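March 2021
Notebook, giving data group
Entry: pledge tracker, reconciliation of October intake

Picked up where Kwabena left off. The October file from Drumley had been loaded twice under different batch names, so every pledge in it existed as a pair. Removed the second load and kept the first, which has the scanned letters attached. Totals in the summary sheet now match the ledger for the community funds. They still do not match for the private foundations.

Main problem is the definition of "pledged." Three sources, three meanings:

Drumley counts a pledge on the date of the signed letter.
Duggan counts it when the donor's board has voted.
Cleltel counts it at announcement, including verbal commitments from the stage at a dinner.

Rasa's view is that we store all three dates and report on the letter date only. I agree. Added columns for announce_date, letter_date and vote_date. Left blanks as blanks. Do not fill them with the load date; the old sheet did this and it is the reason the spring numbers looked so good.

Payment schedules. The Clastgate family foundation letter commits to 60 payments, monthly, with a 30-day grace period on each. The tracker had it as a single gift due at signing. Re-entered as a schedule. This moves most of the amount out of the current year and the chart on the front sheet drops accordingly. Saranya has been told to expect the drop before she sends anything to the trustees.

Conditional pledges. Found 7 that depend on a match. In the old sheet these were added at full value next to unconditional money. Moved to their own tab, value shown but excluded from the total until the match is documented. Two of the seven have a match letter that names the wrong fund. Wrote to Cremilda for corrected copies. 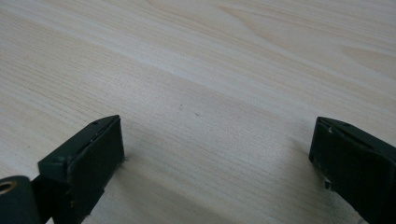
Bench, both fingers over the bare tabletop.

Bequests. Not touched today. The current practice of discounting by donor age was set up before any of us joined and I can't find the table it uses. The formula points to a sheet that no longer exists and returns the last cached value. Frozen for now, flagged in yellow. Sharada thinks the original may be in the paper binder with the estate correspondence.

Donor-advised funds. Open question on double counting. If a couple signs a public pledge, moves stock into a donor-advised fund, and the fund then grants to one of our organizations, we currently show the money at up to three points. Proposal:

- public pledge: recorded as intent, no value in total
- transfer to fund: recorded as a transfer, no value in total
- grant from fund: counted, with a link back to the pledge if known

The link is the weak part. Fund sponsors often do not pass the donor's name, and matching on amount and date gives false hits. Tried it on the Duggan records with a 2-day window. Several matches were clearly wrong - same round amount, unrelated donors. Dropped the automatic match. Links will be entered by hand with the name of whoever entered them.

Stock gifts: value on date of transfer, average of high and low. Kwabena had used closing price in places. Corrected where the transfer date is on file. Where it isn't, left his figure and noted "close" in the remarks column.

To do
Private foundation totals, still off. Start with the Cleltel rows.
Ask Sharada about the binder.
Lock the October tab after Cremilda's letters come in.
Write up the three dates for the readme - Rasa has a draft.
Old sheet stays read-only on the shared drive. Please don't copy formulas out of it.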